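Scoring a two-handed pour task by stages

A single pass/fail mark hides most of what a policy learned. Our results on the juice task at Treroron made more sense once we split each trial into stages. Here is the procedure.

1. Set up. Place the ribbed cup on the drip grate under the spout. Start both arms clear of the dispenser.

2. Write down the stages before you run anything. We use approach, grasp, lever, release and lift.

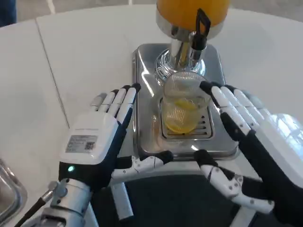

3. Have 2 people score every trial separately from the recording. Soledad Garrido and Csaba Kocsis scored ours. Give one point per stage reached, and stop at the first stage missed. A hand that hovers near the cup scores for approach only. Contact without a stable hold does not count as a grasp.

4. Settle disagreements after both sheets are in. Ours matched on 97 percent of stages. Most of the rest were about when release begins, so define that by the lever and ignore the fingers.

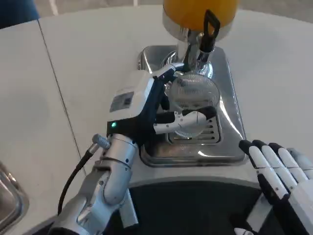
5. Report each stage as a share of the trials that reached it. If you divide by all trials, an early failure drags down every later number and the lift looks worse than it is.

The score sheet is in the Distbridge folder under "pour". Send corrections to Rhun Cadwaladr.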